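About Vundeo

We write software for robots that have arms. Control, perception, planning, and the tooling that holds the other three together. Started by Fletcher Rewi in a rented office above a tyre shop, now a small crew spread over two floors of the same building. Tyre shop still there.

What we make

Vover is the main thing. It's a planner for two-armed mobile robots doing chores in lived-in rooms – where to park the base, which arm does what, how to keep the elbows out of each other's way. Runs on the robot, no cloud needed. Version 3 went out in March and replans while the arms are moving, which customers had been asking for since forever.

Standport is the tooling side. Logs, replay, a timeline you can scrub with both arms and the camera on it. Tag a bad grasp, send it to a collegue, they open the same moment on thier own machine. We use it every day and complain about it every day, so it gets better.

Perception is smaller. Mostly floor-level stuff: paper scraps, socks, cables, patterned carpet that looks like objects and objects that look like carpet. Rugs with big dark flowers are still hard. The tidy-up test set is at 3,000 runs, 2,227 of them labelled so far, the rest in the queue.

How we work

Short branches. Every change to the arm controller goes through simulation first, then 56 scripted chores on hardware before it's merged. Holding a bin in one hand and reaching for litter with the other is chore 12, and it's broken more releases than any other. We favour boring code and readable logs.

Who uses it

Research labs, two home-care outfits, a hotel group doing a trial. Chrysikopoulos handles installs and training for customers in Europe. Everyone else deals with us directly.

Work with us

Looking for a motion planning person and someone who likes build systems. Send code you're proud of – a cover letter is fine but keep it short.

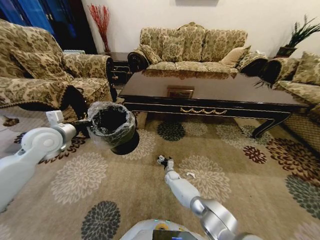
Office visits by appointment, ring the bell at the side door. Support customers, please use the portal so it gets a ticket number.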